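Borrowed Grudges: Adult Siblings and the Parent Who Keeps Score
Project report, Family Relationships seminar
Kaisu Riihimäki and Ikechukwu Tijani
Submitted Feb 24, 2025

Our question was what happens between grown siblings when one of them lends a parent's complaint a sympathetic ear. We had both come from families where this was a competitive sport, so we knew where to look.

We handed out a questionnaire through the evening college in Purkgate and got 25 back, of which 19 were usable. The other six had been filled in by people who wanted to tell us about their in-laws. We kept those for our own enjoyment but left them out of the results.

Most people said the parent's complaint reached them secondhand. A mother tells the son in Stidlow that his sister never calls. The son calls the sister to say that their mother is upset. The sister, who called the day before, now has two people to be annoyed with. One woman had mapped this on the back of the form with arrows, and it was better than the diagram in our proposal, which we have since dropped. 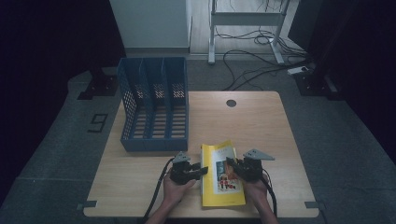
We also did two long interviews. The first was with a man who had not spoken to his older brother since a disagreement over who would drive their father to appointments. He described the silence as peaceful, then talked about his brother for most of the hour. The second was with a woman who answers every complaint about her sister with "You should tell her that" and changes the subject to the weather. Her mother finds this cold. Her sister sends her birthday flowers.

Azlan Liem read our first draft and pointed out that we had taken the side of the children throughout. This was fair. We went back to the forms and found several parents among them, who said they complain to one child about another when they are lonely and have run out of things to say. Neither of us had thought to ask about that – it would have meant calling home.

What we would change: fewer questions, and a clearer one about money. We asked whether finances had "played a role" and got 19 versions of "not really," several of them followed by a paragraph on a loan. Inès Delorme suggested asking for the amount outright. One person volunteered it anyway. It was 726 dollars, and the family has not had a joint Thanksgiving in years.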